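Vikau Readers Board > Fantasy > Series talk
Thread: The Salt Warden book 2, skip the prologue or not? (spoilers marked, mostly)

mossgate_reads
Finished book 2 last night, way too late. Need to talk. Did anyone else get thrown by the switch to the sister's POV? I bought it thinking it picks up at the harbor, and then it's 90 pages before the harbor even gets mentioned. Not mad. A little mad.

Pics, then my notes.

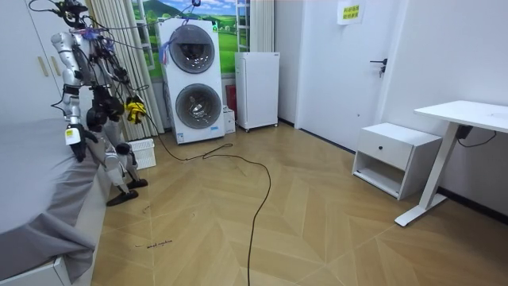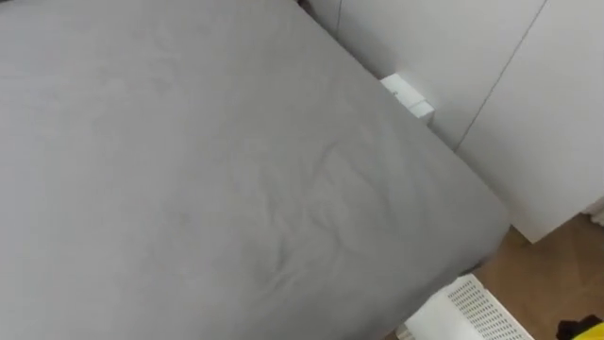
Notes so far (no big spoilers)

- pacing: slow, then suddenly not
- the map in front is wrong, Avska is on the east coast in the text and west on the map
- romance: fine?? didn't need it
- the sister is a better character than he ever was, there I said it
- 3 stars, maybe 4 if the ending grows on me

tinlantern
Strong disagree on the pacing. The slow part IS the book. All that stuff with the salt ledgers and her aunt pays off in the trial chapters. If you cut it you get book 1 again, and book 1 was a guy walking to places.

mossgate_reads
ok but I liked the guy walking to places

quillandcrumb
Team walking. Also the map thing drove me nuts. I emailed Punum (the publisher) and got a form reply back. The paperback has the same map, I checked at the store.

dov_e_tail
Map's not wrong. Chapter 4, the ferryman says the old charts were drawn facing south. So flip it. Avska lands right where it should.

quillandcrumb
Then the compass on the map should be flipped too and it isn't. North is up. I'm looking at it right now.

dov_e_tail
Huh. Mine doesn't have a compass at all. Which edition?

quillandcrumb
Hardcover, first printing I think. Little star thing bottom corner with an N on it.

dov_e_tail
Ebook here. No star. Ok so maybe they pulled it, maybe it's a mistake, I take back like half of what I said.

half_a_shelf
Havent read either yet. Can I start with book 2? My library has a long wait on the first one. Number 111 on the hold list, lol.

tinlantern
Yes. It's a companion more than a sequel. Different main character, mostly different city, the war is explained again by page 20 or so.

mossgate_reads
I'd say no. You can follow it, sure, but the scene on page 152 does nothing if you don't know who's behind the door. I gasped out loud. My sister's read it cold and was like, who's that.

(should say my sister read it cold. typing fast)

tinlantern
She still liked it though?

mossgate_reads
She liked it more than me. Which doesn't help my argument

half_a_shelf
So that's one yes and one no. Great

pappas_fan_22
Late vote for reading in order. Spoiler for book 1 coming, skip this post half_a_shelf.

SPOILER
Book 2 tells you in the first chapter that the Warden lived. Just drops it in a sentence. The whole last third of book 1 is will he live. Why would you do that to yourself.
END SPOILER

half_a_shelf
I read it. I have no self control. Starting with 2 then, I guess, nothing left to lose

pappas_fan_22
I literally said skip

quillandcrumb
Did anybody do the audio? Thinking of a reread before book 3 comes out in November. The narrator on the first one did this thing with the names, Pappas sounded different every time. Took me a while to figure out it was the same town.

tinlantern
New narrator for 2. Much better. She does the aunt with this dry flat voice and it's perfect. Listened at 1.25 and it was fine, 1.5 lost some of the court stuff.

dov_e_tail
Didn't love her for the kid brother. Too squeaky. Everything else good.

mossgate_reads
Going back to the romance for a sec, because I'm in the minority with my friends. It's not badly written. The letter chapters are sweet. But she spends the whole book learning to not need anybody's permission and then waits around for his answer for three chapters? Didn't buy it.

tinlantern
She isn't waiting for him, she's waiting for the tide. Text says so. She'd have left either way.

mossgate_reads
She checks the mailbox FOUR times

tinlantern
People check their mail!

quillandcrumb
I'm with moss on this one. Liked him, wanted him in a different book.

pappas_fan_22
Ending question for those who finished, no details. Did you take the last line as her talking or the aunt? There's no tag on it. I've reread it a bunch and go back and forth.

dov_e_tail
Aunt.

tinlantern
Her, 100%. The aunt never says "little one" anywhere else.

dov_e_tail
She does in the kitchen scene, the one with the eels. Will find the page when I'm off work.

mossgate_reads
Oh no. If it's the aunt then I have to bump it to 4 stars. Going to reread the eel scene tonight, back tomorrow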